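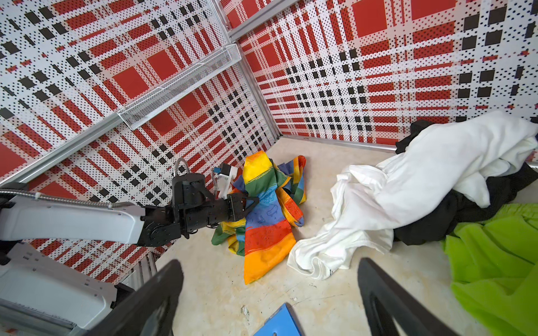 I spent a morning at Eltton's laundry and textile sorting shed in Clurnham, where the arms have been on the job since September, and I came away with lint on my jumper and a lot of opinions.

Sorting used to be all hands. Bags came in, somebody tipped them out, and you pulled the pile apart piece by piece for a whole shift. The shed handles 2000 pieces a day when it's busy, and everybody I spoke to mentioned their shoulders before they mentioned anything else.

Now the arms do the first pick. Dark stuff tangled up with a big white top, a bright green thing, a rainbow-striped cloth with little white drawings on it (I wanted to take that one home!) and the gripper just closes on a bunch of fabric and gets on with it. I found it weirdly hard to stop watching. The plaid walls are pretty loud too, all red and black squares, and I can't say I'd want to face them before my first coffee.

Lovely Catacutan has been sorting here for seven years and she's now one of four people looking after the new line. She told me she was dead against it at first. "I thought, well, that's me gone by Christmas," she said. Her hours are the same, but she spends most of them checking fabric, pulling out anything with a stain or a torn seam, and rescuing the arms when they get muddled. Thin, slippery things are the worst, she reckons, and she can still beat them on a pile of socks.

It hasn't all been smooth. Three of the casual shifts weren't filled again after winter, and a couple of people I chatted to in the lunchroom were still sore about that. The pay grade for the new roles hasn't been settled either, and they'd like it in writing.

Eltton says its Prikislow shed will get the same setup next, and some of the Clurnham crew will go over to help train the staff there. Lovely's put her name down. She wants the travel allowance, and she's heard the kitchen is better.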